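Lestamell Tall Residential Buildings Table

Data card, version 2
Last revised February 14, 2026
Maintained by Shufen Luo

Summary

The table lists 1,110 residential buildings with 20 or more stories, one row per building. It was put together for people comparing floor counts, floor heights and the share of a building given over to parking, plant rooms and shared space. Version 1 had 295 fewer rows and no column for mechanical floors.

Files

buildings.csv - the main table
sources.csv - where each value was taken from
changes.txt - edits since version 1

Columns

id - a short code, stable between versions
stories_claimed - the number used by the developer or in sales material
stories_counted - occupied floors above grade, counted from section drawings
height_m - ground to the highest fixed roof, masts left out
parking_levels - above and below grade together
mech_floors - full floors given to equipment
use_mix - residential, or residential plus one other main use
year_done - year of first occupancy

Claimed and counted stories often disagree. Some developers skip numbers, and some count a double-height lobby as two or three floors. We keep both values and don't try to merge them. If you need one figure, use stories_counted.

How the rows were made

Drawings came from the Stodard archive and from permit files. Two readers entered each building separately, and a third settled any difference. Ceiling heights are slab to slab, so exposed ducts and hung lights have no effect on the number.

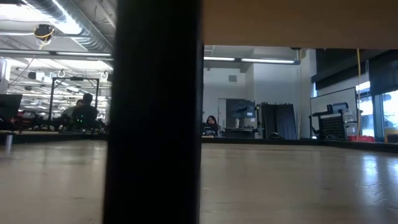 Known problems

- 111 rows have no value for mech_floors. Blank means unknown, and zero means none.
- Single-family towers are grouped with apartment buildings. Filter on the units column in sources.csv if this matters to you.
- Buildings on a slope may be off by one story, depending on which entrance the drawings treat as grade.
- Feng codes from the older list were dropped in September. A lookup is in changes.txt.

Loading

The files are UTF-8 with a header row and comma separators. The Trerkden reader opens them without any settings. In a spreadsheet, set the id column to text first or the leading zeros will be lost.

Corrections

Send the id, the column and a drawing or permit reference to Shufen Luo. Changes without a reference are held until the next version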